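Bredside Opens Its Handling Laboratory to the Public

The handling laboratory at the Bredside Technical Center received visitors for an open afternoon in April, the first since the laboratory moved to its present rooms on the ground floor. Following the event, the laboratory's director agreed to answer questions for this bulletin about the demonstrations, the work behind them, and the reasons for inviting the public in.

Attendance was limited to 100 people, admitted in groups at set times. The director said the limit had been a matter of space and of patience. "A demonstration of this kind is slow to watch," the director said. "If a visitor is standing in the fourth row, there is very little to see. We wanted each person to be near enough to the table to follow what the arm was doing and to ask about it while it was doing it."

The main demonstration used a table-mounted arm operated by the laboratory together with Mummont, the center's engineering partner. The arm runs on control software called Zarneo, which has been developed at Bredside over the past 4 years. Visitors watched the arm pick up and place small colored blocks. Asked whether such a task might disappoint people who had come expecting something larger, the director said the question had been raised by the staff as well.

"We did discuss bringing out the heavier equipment," the director said. "In the end we decided to show the work that fills most of our days. Picking up a block is a task that a small child performs without thought. For a machine it involves finding the object, judging how it is turned, approaching it at a suitable angle, and closing the fingers with the right amount of force. Each of those steps can go wrong separately, and visitors saw several of them go wrong."

The director declined to give a success rate for the afternoon. The laboratory keeps such figures for its own trials, where lighting and starting positions are recorded, and does not consider a public session to be a fair measure. Missed grasps were left to stand, and the operator explained each one before the next attempt began.

Questions from the younger visitors turned out to be the most demanding. One group wished to know whether the arm knew what a color was. "The answer we gave was that the software can tell one color from another in the pictures it receives, and that this is all we would claim for it," the director said. "There was a follow-up question on whether it had a favorite. We said that it did not, and I believe the answer was considered unsatisfactory."

Several adults asked about shadows. The tabletop has a matte surface, chosen to keep reflections down, yet daylight and the ceiling lamps still leave lighter and darker areas across it. 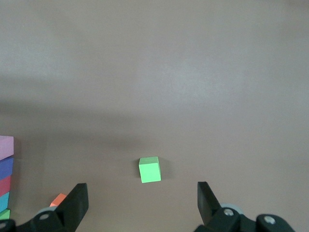
"People tend to assume that a machine sees a plain surface as plain," the director continued. "A change in brightness can look like the border of an object, and a soft shadow next to a block can make the block seem wider than it is. We could black out the windows and put the whole table under one fixed lamp. The results would improve at once, and they would tell us very little about a workshop or a kitchen."

The second part of the visit was a short talk on Kozan, a training course for technicians that the center offers with Mummont. The course runs for 11 weeks and covers setup, routine inspection, and safe working practice around small arms. The director said interest had been higher than expected among people already employed in packing and light assembly. "They know the work far better than we do. One visitor looked at our gripper and told us which screws we would be tightening every month. That visitor was correct."

On the subject of employment, the director was careful. The laboratory does not advise companies on staffing, and its staff were asked to say so plainly when the matter came up. Visitors with broader concerns were given the address of the center's public office - a number of written comments have since arrived, and all of them will receive a reply.

A further open afternoon is planned, with longer intervals between groups and a bench where visitors may guide an arm by hand under supervision. Seating will be provided along the side wall, in response to requests. Places must be reserved in advance through the Bredside front desk, and school groups are asked to state the ages of their pupils when they apply.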